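Sławomir Głowacki has the back half of a shared workshop called Gramine, and when I got there he was on the floor with his legs under the bench, looking for a screw. "Sit anywhere that isn't sticky," he said. I picked a stool and hoped for the best.

He's been building the same thing since August: a two-armed robot that can unpack a box of bottles and put them on a shelf, facing forward. He calls it Bastwood, which is the name of the street he grew up on. It has two secondhand arms, a column made from a standing desk (the motor still hums when it goes up) and grippers he printed himself.

So why bottles, I asked him. Why not cups, or blocks, like everyone else?

"Because I worked a stockroom for years and my back remembers it," he said. "And a bottle is a horrible thing to pick up. It's smooth, it's heavy at the bottom, the pump on top wants to catch on everything. A block is a block. You learn nothing from a block."

He doesn't write out the motions by hand. He films people doing the job from head height, looking down at their own hands, and the software learns from that. He has 333 clips he trusts and a folder of others he doesn't. Most of our talk was about those clips - he kept one or another running on the laptop next to him while we drank our coffee, and he'd stop in the middle of a sentence to jump back a few seconds.

"Look at the hands," he told me, more than once. "Everyone wants to look at the products. Look at the hands! Two hands on one bottle, and one of them is just keeping the neighbor company."
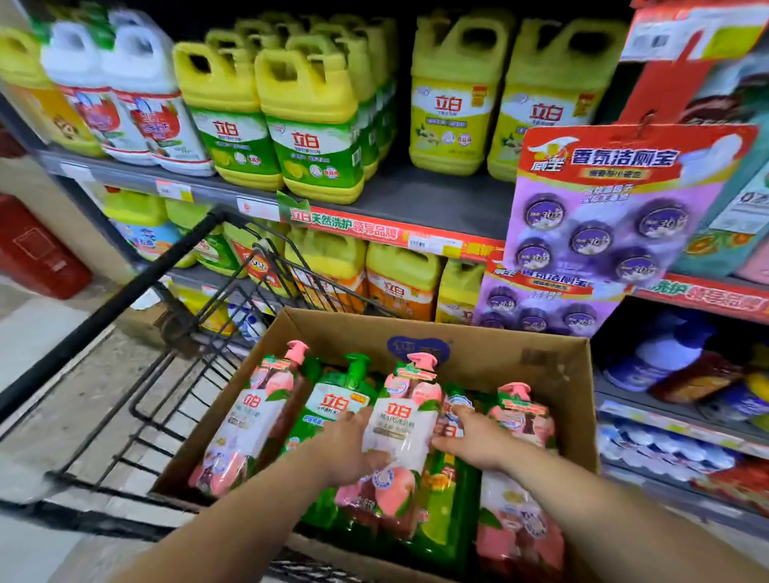
I said I'd have guessed a person just grabs a bottle by the neck and pulls. He laughed at me, pretty kindly.

"Try it with a full box. The one beside it comes up too, or the whole row leans over. People feel that coming and they fix it with a finger without knowing they did. My first grippers had two flat pads, like a pair of tongs. They couldn't fix anything. They could squeeze or they could let go."

The current grippers have a third piece, a soft curved thumb that can rest on whatever is next door. He printed it in a rubbery filament that took him most of September to get right, and he showed me a shoebox of the failures. Some of them looked like shrimp. I asked if I could have one and he said no, he might need it (he won't need it).

Shiny packaging is the other headache. Clear wrap and glossy labels throw light back into the cameras, and Bastwood used to reach for the bright spot and miss the bottle. Sławomir tried a dimmer lamp, then two lamps, then a bedsheet hung over the bench, and for now the bedsheet is winning. "In a store you have ceiling lights you can't touch," he said. "So the bedsheet is cheating. I know it's cheating."

Then he ran it for me. The arms came up slowly, the desk motor hummed, and the left gripper settled on a bottle of plain water with such care that I caught myself holding my breath. It lifted, wobbled, and set the bottle down on the shelf, slightly crooked. The second one went over and rolled under the drill press. He didn't seem bothered at all.

"Yesterday it was worse," he said, crawling after it. "Write that down."

I asked what the whole thing has cost, and he made a face. The arms were the big part, 557 for the pair after a lot of haggling, and then 300 more went on motor controllers, one of which he cooked the first evening by plugging it in backwards. The desk was free. The shelf came out of a neighbor's garage and still has paint rings on it.

Next up is the wrist, which can't tilt far enough to get a bottle out of the back corner of a box. He's drawn a new bracket and wants to cut it from aluminum this weekend if the saw is free. He also wants more clips with mixed bottles, different heights and different tops, because the robot gets confused when the row changes halfway along.

I was at the door with my coat on when he shouted that he'd found the screw. It was in his shoe.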